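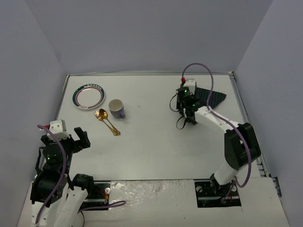
One site running the Nisent gripper told us the thin jobs gave them the most trouble: cutlery lying flat went wrong far more often than a mug, and they wished they had tried it first. The order of the steps below follows that advice.

4.3 Comparing two grippers on a table setting

You will need both arms mounted and the Sadatbridge controller switched on. Allow over 4 hours for a full comparison.

1. Set the controller to Manual and load profile 317 for both arms.
2. Lay out a plate, a mug, a fork, a spoon and a cloth within reach.
3. Open each gripper fully and check that its cable can follow the arm without pulling.
4. Start with the fork and spoon. Lower the gripper slowly and stop as soon as the fingers touch the table.
5. Go on to the mug, first by the handle and then by the rim.
6. Finish with the plate and the cloth.
7. Write down each try as held, slipped or missed.

Note: Use the same speed setting for both arms. Results taken at different speeds cannot be compared.

CAUTION: Keep hands off the table while either arm is live. Press Stop before moving any item.

If the controller shows code 191, release the gripper and go back to step 3.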